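Foro del Club de Robótica Rultus
Proyectos de curso › Manipulación bimanual › Doblado de prendas: criterios para la entrega de octubre

Tema iniciado por coordinacion_rultus
Respuestas: 7

coordinacion_rultus
Miércoles, 9:10
Estimados participantes:
Se abre este hilo para fijar los criterios de evaluación del ejercicio de doblado. Los equipos Brinell y Gil trabajan sobre la misma celda de dos brazos y deben entregar con un formato común. La propuesta de la coordinación es la siguiente: cada equipo presentará 2.000 episodios válidos, grabados por teleoperación, y una memoria en la que consten los descartes y su motivo.
Se ruega formular las observaciones en este mismo hilo y no por correo.

equipo_brinell
Miércoles, 10:42
Buenos días. Nuestro equipo dispone a fecha de hoy de 1.133 episodios, de los cuales hemos descartado 79 por pérdida de agarre durante el primer pliegue. Solicitamos que se aclare si un episodio en el que la prenda se suelta y se vuelve a tomar debe considerarse válido. El borrador no lo indica.
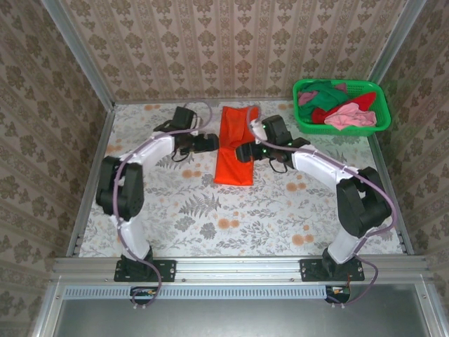
Solicitamos asimismo que se defina la posición inicial de los brazos. Hasta ahora hemos comenzado con las pinzas enfrentadas en el centro de la superficie, pero entendemos que el equipo Gil parte de una postura recogida. Si los datos se van a reunir después en un único conjunto, convendría unificar este punto antes de seguir grabando.

gil_secretaria
Miércoles, 11:25
En respuesta al equipo Brinell: en efecto, partimos de la postura recogida, tal como figuraba en la guía del curso anterior. No vemos inconveniente en que convivan ambas posturas, siempre que se anoten en los metadatos. Nos oponemos, en cambio, a repetir grabaciones ya realizadas. Nuestro registro contiene 2.283 episodios y el turno de uso de la celda es limitado.
En cuanto a los reagarres, nuestro criterio ha sido aceptarlos. Una política entrenada solo con ejecuciones limpias no aprende a recuperarse de un fallo.

z_trnka
Miércoles, 12:03
Discrepo en parte. Aceptar los reagarres me parece correcto, pero con un límite: si el operador duda durante varios segundos con la pinza abierta sobre la tela, el modelo aprende también la duda. En el ejercicio de Skomaron tuvimos ese problema y la política se quedaba detenida encima de la prenda. Propongo admitir un solo reagarre por episodio y recortar las pausas largas.
Respecto a la postura inicial, anotarla en los metadatos no basta si luego el cargador de datos no los lee. Y el nuestro, por el momento, no los lee.
Zuzana Trnka

gil_secretaria
Miércoles, 12:31
El límite de un reagarre nos parece aceptable. El recorte de pausas, no: altera la sincronización entre cámaras y articulaciones, y ya perdimos una sesión por ese motivo.

equipo_brinell
Miércoles, 13:15
Compartimos la reserva sobre el recorte. Una alternativa sería marcar el intervalo y excluirlo en el entrenamiento – el archivo original queda intacto y cada equipo puede revisar la marca.
Queda pendiente otra cuestión, el cableado. Pedimos que quien cierre el turno compruebe las bridas a lo largo de ambos brazos y deje holgura suficiente en los codos. El cable no debe quedar tenso al extender el brazo hacia el fondo.

z_trnka
Miércoles, 13:40
Conforme con marcar en lugar de recortar. Puedo adaptar el cargador para que respete las marcas y, de paso, lea el campo de postura inicial. Necesitaría que ambos equipos usaran el mismo nombre de campo.

coordinacion_rultus
Miércoles, 17:05
Vistas las intervenciones, se acuerda lo siguiente:
Se admite un reagarre por episodio. A partir del segundo, el episodio se descarta y se hace constar en la memoria.
Las pausas se marcan y no se recortan.
Las dos posturas iniciales son válidas. El campo se denominará «postura_inicial», con los valores «centro» y «recogida».
La revisión de bridas se incorpora a la hoja de cierre de turno.
El equipo Gil deberá revisar sus episodios conforme al límite de reagarres, sin obligación de volver a grabar los que lo cumplan. La objeción sobre la compatibilidad de ambas posturas queda abierta hasta disponer de un primer entrenamiento conjunto. El hilo permanece abierto para ese único punto.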